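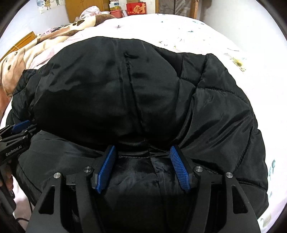 Main page
Contents
Recent changes
Random article
Clothing and textiles
Talk

Puffer jacket

A puffer jacket, also called a quilted jacket or down jacket, is a padded outer garment in which a light insulating fill is held between a shell and a lining by lines of stitching. The stitching divides the garment into closed or partly closed chambers that keep the fill from sliding to the hem. The padded sections swell outward between the seams and give the garment its name.

Construction

The shell is normally a tightly woven nylon or polyester. Glossy finishes are produced by calendering, in which the cloth is passed between heated rollers that flatten the yarns and close the gaps between them. A calendered shell holds fine fill better than an untreated one, but it takes creases readily and shows them as bright lines along the folds. The lining is usually a thinner fabric of the same family.

Hoods may be attached permanently, zipped or snapped on. A padded hood is cut in two or three panels joined by seams running from front to back, and keeps a rounded shape even when the jacket is laid flat. For this reason the hood is the bulkiest part of most folded jackets.

Quilting patterns

Horizontal quilting is the most common pattern. Parallel seams run across the body and sleeves and produce tubular chambers. The spacing between seams governs the loft: wide chambers hold more fill, but the fill moves more freely within them.

Diamond quilting uses two sets of diagonal seams that cross each other. Each panel is small, and the fill stays evenly spread. The pattern requires more stitching for the same area of cloth, and every stitched line is a place where the insulation is compressed. Diamond-quilted jackets are therefore often somewhat flatter than horizontally quilted ones of equal fill weight, although heavily padded versions exist.

Box-wall quilting adds a strip of fabric between shell and lining at each seam, so that the two layers never meet. It is used mainly in cold-weather and mountain clothing.

Fill

Fill is either down, synthetic fiber or a blend of the two. Down has the higher loft for its weight and compresses further, but loses most of its insulating value when wet. Synthetic fill dries faster and is easier to wash. It recovers less completely after long compression, and repeated tight packing shortens its life.

Folding

Padded garments resist folding – air trapped in the chambers holds the layers apart, and a smooth shell slides against itself. Most methods begin on a flat surface such as a bed or table, with the jacket closed and face down.

In the flat fold, the sleeves are laid across the back, the sides are brought in to the width of the hood, and the hood is folded down onto the shoulders. The body is then folded up from the hem in halves or thirds. Air is pressed out toward the open edges at each step.

In the roll fold, described by Lachlan Drummond in the Innes handbook of household storage, the hood is left extended while the body is rolled tightly from the hem. The roll is pushed into the hood, which serves as a pouch. The method keeps the jacket from opening again but produces a rounded bundle that does not stack. Some jackets include a pocket that can be turned inside out for the same purpose.

Slick shells are easier to control when shell and lining are gripped together. A grip on the outer fabric alone tends to pull it away from the lining and may strain the quilting stitches.

Storage

Long-term storage is best done on a wide hanger or in a loose cotton bag. Vacuum bags reduce volume considerably but can leave fill matted if the garment stays in them over several seasons. In the Kastham storage trial, directed by Gunther Eichhorn and completed in June, 200 jackets were kept compressed for 30 weeks. The synthetic-filled group regained less of its original height than the down-filled group – a difference attributed to permanent bending of the fibers.

Creases in the shell usually relax within a day of hanging. Direct ironing is avoided, as heat can glaze or melt the fabric.

Washing

Jackets are washed closed, on a gentle cycle, with a small amount of mild detergent. Fabric softener is not used on down. Drying is carried out at low heat over several cycles, with the garment shaken between them to break up clumps. A jacket put away before the fill is fully dry may develop odor or mildew.

See also

Down feather
Quilting
Enine (fabric finish)
Skaltdale parka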